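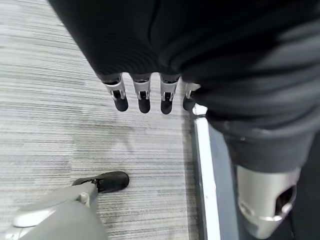

2 min read

Breltby sets equipment budget for handling robots at Omero site

BRELTBY, June 13, 2024 – Retail supply firm Macaraeg has approved the purchase of two mobile handling robots for its Omero site, following a trial that ended in May. The machines will be supplied by Stastetti and paid for over three financial years.

The order covers the robots, spare fingertips, padded fabric covers for the arms, and operator training. Fitting out the work area is budgeted separately. Staff at Omero asked for the covers to be replaced on a fixed schedule, and the cost of this has been written into the service contract.

During the trial the robots worked through 1000 picks from a list of 141 product lines, including snacks, bottled drinks and household goods. Soft packaging took up most of the setting-up time. Macaraeg has set aside 19 days for further tests on bags and pouches before the first machine goes into daily use. 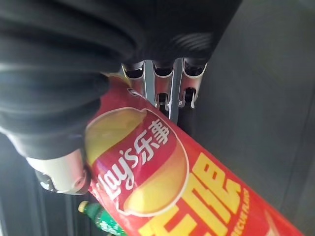 Gripper at the top end of a bag of Lay's crisps, with a green bottle below.

Grippers will be bought on a separate line of the budget so that they can be changed without replacing a whole arm. Macaraeg expects to review the choice of gripper once the tests are finished. A second order, for the company's smaller depot, depends on that review and has not been costed.

Training places are available for 23 members of staff. Existing shift patterns will stay as they are during the first stage.

Related news
Macaraeg renews shelving contract at Omero
Stastetti opens parts counter in Breltby
Notes for suppliers: equipment tenders

Last updated: Thursday, 16:40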